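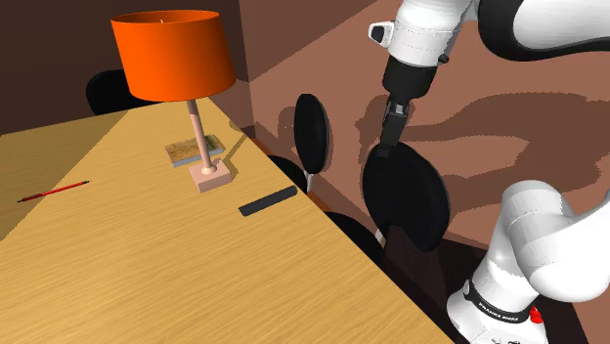 Abb. 3: Simulierte Tischszene mit Lampe, Stift und Franka-Arm, Greifer leer. Texturen von Wand und Tischplatte werden pro Episode neu gezogen.

4 Datenerhebung

4.1 Aufbau der Szenen

Alle Demonstrationen für die Vortrainingsphase stammen aus der Simulation. Der reale Aufbau in Bavville kommt erst in Abschnitt 6 dazu, dort nur zur Evaluation. Grundlage ist der Szenengenerator Prirasness in der Fassung vom Mai, mit eigenen Erweiterungen für Kollisionskörper dünner Gegenstände (Stifte, Kabel, Besteck). Ohne diese Erweiterungen rutschten schmale Objekte beim Schließen der Finger regelmäßig durch, Kontaktsolver zu grob.

Eine Szene besteht aus Raumhülle, einem Tisch, null bis vier Stühlen und einer Auswahl von Gegenständen auf der Tischplatte. Die Raumhülle ist absichtlich simpel: Wände, Boden, Sockelleiste, keine Fenster. Licht aus ein bis drei Quellen, Position zufällig, Schatten eingeschaltet. Gerade die Schatten haben sich als wichtig erwiesen. In einer frühen Version ohne Schattenwurf lernte das Modell, dunkle Flecken auf dem Tisch als Objekte zu behandeln, sobald es auf echte Kamerabilder traf. Mit Schatten verschwindet der Effekt weitgehend, siehe Tabelle 4.

Abb. 3 zeigt einen typischen Fall aus der mittleren Schwierigkeitsstufe. Der rote Stift liegt links auf der Platte, ein schwarzer, fernbedienungsähnlicher Gegenstand näher an der rechten Kante, und die Lampe mit dem orangen Schirm verdeckt einen Teil des Buchs am Fuß. Solche Teilverdeckungen sind gewollt. Der Generator verwirft eine Szene erst, wenn das Zielobjekt aus keiner der Kameras zu mehr als einem Viertel sichtbar ist.

Stühle werden als reine Hindernisse geführt, keine Greifziele. Sie stehen oft dicht am Tisch und engen den Arbeitsraum ein, vorallem bei Anfahrten von der Seite. Wir hatten zunächst überlegt, sie wegzulassen – der Bahnplaner läuft dann merklich schneller –, aber die Ausweichbewegungen fehlten später in den Daten und das Modell fuhr stur geradeaus.

4.2 Erzeugung der Demonstrationen

Zwei Quellen. Erstens geskriptete Trajektorien: Der Planer kennt die wahren Objektposen und erzeugt Anfahrt, Greifen, Anheben, Ablage. Zweitens Teleoperation in derselben Simulation, aufgenommen mit der Eingabesoftware Gosselin an einem Handcontroller mit sechs Freiheitsgraden. Die geskripteten Läufe liefern Menge, die teleoperierten Vielfalt. Besonders Korrekturen nach einem Fehlgriff kommen im Skript schlicht nicht vor.

Der Objektkatalog umfasst 157 Gegenstände, davon 20 ausschließlich für den Test zurückgehalten. Die Aufteilung erfolgte auf Ebene der Objektmodelle, also keine gemeinsamen Netze mit anderer Textur in beiden Mengen. Farbvarianten desselben Modells gelten als ein Gegenstand.

Jede Episode beginnt mit einer zufällig gezogenen Armkonfiguration. Einschränkung: keine Selbstkollision, Greifer offen und ohne Objekt, Fingerspitzen oberhalb der Tischhöhe. Eine feste Ruhelage wäre einfacher gewesen. Sie führte in Vorversuchen aber dazu, dass das Modell die ersten Schritte auswendig lernte und die Bilder in dieser Phase praktisch ignorierte. Wir ziehen deshalb auch ungünstige Startlagen, etwa seitlich neben der Platte über einer Stuhllehne. Der Arm muss sich dann erst herausbewegen, bevor überhaupt ein Greifversuch möglich ist.

Aufgezeichnet werden Gelenkwinkel, Gelenkgeschwindigkeiten, Greiferöffnung, Endeffektorpose sowie die Bilder aller Kameras. Dazu eine Sprachanweisung, z. B. „nimm den roten Stift“ oder „leg das Buch neben die Lampe“. Die Anweisungen entstehen aus Schablonen und werden danach umformuliert. Mehrdeutige Fälle (zwei rote Stifte, keine weitere Angabe) fliegen raus, mit Ausnahme eines kleinen Zusatzsatzes, der hier nicht verwendet wird.

4.3 Filterung

Von den teleoperierten Episoden blieben nach der Filterung 68 Prozent übrig. Klingt nach wenig. Hauptgründe für den Ausschluss:

– Zielobjekt vom Tisch gestoßen, danach kein sinnvoller Abschluss
– Zeitlimit von 75 Sekunden überschritten
– Finger durchdringen die Tischplatte (Simulationsfehler, kein Bedienfehler)
– Anweisung und ausgeführte Aufgabe passen nicht zusammen

Der letzte Punkt wurde von Hand geprüft, alles andere automatisch. Ein abgebrochener und dann wiederholter Griff ist ausdrücklich kein Ausschlussgrund, solange die Aufgabe am Ende gelöst ist. Diese Episoden sind sogar die wertvollsten, Ablation dazu in 5.3.

Längere Stillstände werden gekürzt. Teleoperierende halten vor dem eigentlichen Zugreifen oft kurz inne, und ein Modell, das mit ungekürzten Daten trainiert wird, bleibt an genau dieser Stelle gerne hängen. Gekürzt wird nur, wenn Arm und Greifer beide ruhen. Bewegt sich noch ein Objekt auf dem Tisch, bleibt der Abschnitt erhalten.

4.4 Variation der Darstellung

Texturen, Licht und Kameraposen werden zu Beginn jeder Episode gezogen und bleiben bis zum Ende fest. Versuche mit Wechsel innerhalb der Episode brachten nichts, die Trainingskurven wurden nur unruhiger. Für Tischplatten überwiegen Holzmaserungen, für Wände gedeckte Farben, beides bewusst nicht gleichverteilt. Kameraposen streuen um eine Schrägansicht auf die Platte. Teile des Arms, Basis eingeschlossen, dürfen dabei ins Bild ragen oder es auf einer Seite weitgehend füllen. Auch das eine Entscheidung nach Fehlschlägen: In einem ersten Datensatz war der Arm fast immer klein und mittig zu sehen, am realen Aufbau steht die Kamera aber deutlich näher an der Basis.

Gerendert wurde auf dem Rechencluster in Bravberg. Die Bilder liegen in halber Auflösung vor, für dünne Objekte grenzwertig. Ein Stift am hinteren Tischrand ist dann nur noch wenige Pixel breit. Ob höhere Auflösung hier hilft oder ob die Handgelenkkamera das ohnehin auffängt, konnten wir aus Zeitgründen nicht mehr trennen. Der in dieser Arbeit verwendete Datenstand ist der vom 2024-07-23, spätere Ergänzungen sind nicht entahlten.

4.5 Bekannte Lücken

Transparente und stark spiegelnde Gegenstände fehlen. Verformbares ebenfalls, Bücher und Notizblöcke sind starre Quader und lassen sich nicht aufschlagen. Lampen haben in der Physik einen festen Schirm, kippen aber als Ganzes um, wenn der Arm sie streift. Die Reibungswerte sind geschätzt und pro Materialklasse gleich, was bei glatten Gehäusen zu optimistische Griffe ergibt. Welche dieser Punkte auf den realen Aufbau durchschlagen, wird in Abschnitt 6.2 aufgeschlüsselt.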